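The Rules of the Bedroom

Standards for home robots, written one pillowcase at a time

Nobody agrees on what counts as a folded sheet. Start there. Endang Tambunan did, two winters ago, and she is still arguing about it.

Tambunan edits the Skosar guide, a set of working rules for people who record household chores with hand-held grippers so that robots can learn them. Forty pages at the start. Longer now, and messier. Version 11 went out to member labs last month with a whole new chapter on beds.

Why beds? Soft stuff. A cup has edges, a blanket hasn't. And a bed is big, so the operator leans, the wrist twists, the fingertips leave the shot. Half the rejects in the last audit came from leaning. The auditors went through 1499 clips and threw out 705 of them. Ouch.

"People thought we'd been too harsh," Tambunan says. "I thought we had been kind."

The fixes are dull stuff. Both fingertips in view, start to finish. Check the screws before every session, not just the first one of the day. Don't tidy up a crumpled cloth beforehand, crumpled is the point. If a stranger walks into the background, blur the face or bin the clip. Write down what room you're in and who said you could be there.

That last rule gets broken the most. Furniture showrooms are popular, lots of beds under one roof, and a verbal yes from a floor manager is worth very little six months later when the manager has gone.

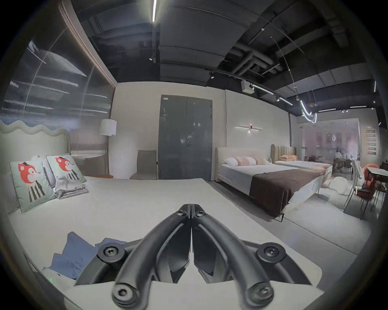 ZALLICO, February

Three beds in one room here, each with a different headboard. One wavy, one ribbed, one plain with rounded corners. Cushions with foxes in hats on the nearest. Good variety, and the guide wants variety: no more than one clip in five from the same bed.

Thodoris Konstantinidis likes the rule and hates the paperwork. He runs collection for Flander, and he keeps a printed copy of the bed chapter with his own notes down the margins, mostly rude. Lighting is his big complaint. The guide asks for lamps and overhead lights to be logged seperately. "Have you looked at a showroom ceiling?" he says. "Tubes, spots, more tubes. I'd be there till closing."

He logs them anyway. Msimang, the buyer, won't take a batch without the light sheet.

There's a bigger fight coming, over failures. Dropped pillows, missed grabs. Konstantinidis wants them kept and labeled. Several labs would rather delete them and send in a clean set. Tambunan sides with Flander on this one, and a draft rule is out for comment: keep every attempt, mark where it went wrong, no trimming. So far 1025 comments have come in, a lot of them about the word "wrong."

And the folded sheet? Still open. The current text says edges aligned "to a resonable standard," which everybody hates. A vote is due before summer. Tambunan has drafted four definitions and expects to lose on all of them.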